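Likska布草间整理项目进展报告
致：Cernar基金资助管理处
报告期：一月至今
日期：2019年4月28日

贵处一月拨付的款项，目前已花掉57%，事情做完的比例略低于此，这一点我们先说在前面，免得贵处翻到附表时才发现。

先回顾一下出发点。申请书里我们把布草间称为“功能尚待优化的后勤空间”，写得很体面。实际情形是：毛巾、床单、抹布、来路不明的衣物和一条谁都不认的窗帘，多年来混居在一起，相处得比我们这些人还融洽。住客要一条浴巾，值班的人进去，出来时手里拿的往往是枕套，而且态度很坚决。项目的目标因此定得朴素：每一块布有一个去处，每一个去处有一块牌子，值班的人看得懂牌子。

一、清点与分拣

清点是整个项目里最慢的一段。原计划用20天，实际用了将近一倍。拖延的主要原因是分类标准改了三次。第一版按用途分，结果“擦桌子的”和“擦地的”之间爆发了边界争议；第二版按尺寸分，看上去很科学，可是一条洗缩了的浴巾和一条没缩的面巾尺寸相同，用起来却是两回事；第三版按颜色深浅加用途分，沿用至今，暂时没有人提出第四版，我们也没有去问。

分拣时布件先摊在地上，看清大小和破损，再决定归到哪里。这个办法不雅观，但比站着对着一堆布猜要快。深色和浅色分开拿，白色单独放，别的颜色不许靠近。最后这一条是有教训的：二月有一批白床单和一件红色上衣同洗，如今那批床单呈现一种温柔的粉红，已转作沙发罩，效果意外地受欢迎，不过我们不打算把它列为成果。

清点结束时，判定可继续使用的占多数，需要修补的一小部分，剩下的裁成抹布。那条窗帘仍在观察期。

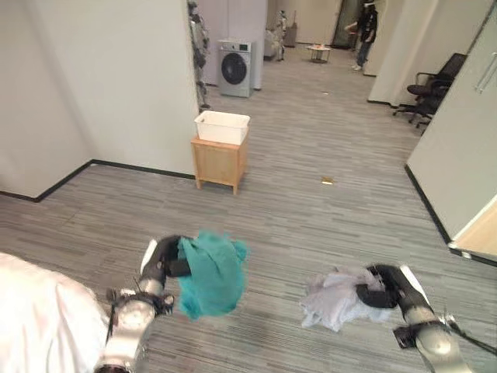 摊在地上分拣过的布件，归位之前要不要再洗一遍？

凡落过地的一律重洗，洗完晾透再叠，叠好才上架。这样每批要多占用一次洗衣机，我们认为值得，水电费的增加已计入附表的“日常消耗”一栏。

二、家具与容器

申请书里列了整面墙的定制柜。Saliba木器行的报价到手以后，我们重新考虑了整面墙的必要性，结论是半面墙也很好。省下的钱用来添置小矮柜和塑料收纳盒，这两样东西不起眼，眼下却是使用率最高的。矮柜的高度适合弯腰的人顺手放东西，顶上还能搁一只盒子，装待修补的小件。

收纳盒一共买了21只，统一尺寸，都不带盖。不带盖是试用之后定下来的。带盖的样品用了一周，盖子上面堆的布比盒子里面多，可见人对平面的热情是管不住的，只能少给他们一些平面。

定制柜的半面墙原定三月安装，Saliba方面先是缺铰链，后来铰链到了，又缺安装的人。现在改到五月中旬。我们已在合同中补充了延期条款，对方签得很爽快，爽快得让我们略感不安。

三、标签

标签由Kulolis印务承印，第一批已经到货。字号偏大，这是我们的要求，夜班时走廊灯光暗，字小了等于没有。唯一的差错是“枕套”印成了“忱套”，一共印了100张。印务方面答应重印，不另收费。在新标签到货之前，旧的先贴着用，有几位同事表示这个写法更有诚意。

标签贴在盒子的短边，因为盒子在架上是短边朝外的。第一天贴的全在长边，后来又一张一张揭下来重贴，耗去一个下午，也耗去了不少标签的黏性。

四、人手与培训

叠法培训办了两场。第一场讲了四种叠法，散场后大家用的是第五种。第二场只讲一种：对折，再对折，折边朝外。效果明显好转，目前架上的毛巾从正面看是整齐的，从侧面看仍有改进余地。床笠的叠法我们暂时放弃了，统一卷起来，用布条扎住。这在专业人士眼中大概算投降，但取用方便，也没有再从架上散下来过。

值班交接单上加了一行，写明当天取出和放回的种类。填写率起初很低，后来把单子从抽屉里挪到门后，填写率就上来了。我们为提高填写率准备过一份动员讲话，没有用上，现存档。

五、经费

已支出部分主要是容器、矮柜、标签和定制柜的预付款。定制柜尾款待安装验收后支付。修补用的缝纫耗材比预算多，原因是低估了浴袍腰带袢脱落的频率，多出的部分由容器一项的结余补足，总额不变。各项票据按序号附后，其中一张被洗过，金额尚可辨认，已请商家补开，补开的那张也一并附上。

六、下一步

五月中旬定制柜安装，其间布件需要临时搬出，借用走廊尽头的一段地方，搬出和搬回各安排一天。搬回时顺便按新标签归位，旧标签同时撤下。六月做一次复点，看看分类标准执行得如何。若复点结果与四月的差距过大，我们会在下一份报告里如实写明，并附上解释，解释目前还没有想好。

有一件事需要贵处答复：定制柜改为半面墙以后，空出的那半面墙能否加装一排挂钩，用于晾挂还没干透的小件。所需费用可以从结余中列支，无须追加。若贵处同意，请在五月安装之前告知，以便让Saliba的工人一次来齐，他们来一次并不容易。

那条窗帘如在下一报告期内仍无人认领，拟改制成洗衣袋。

Likska后勤组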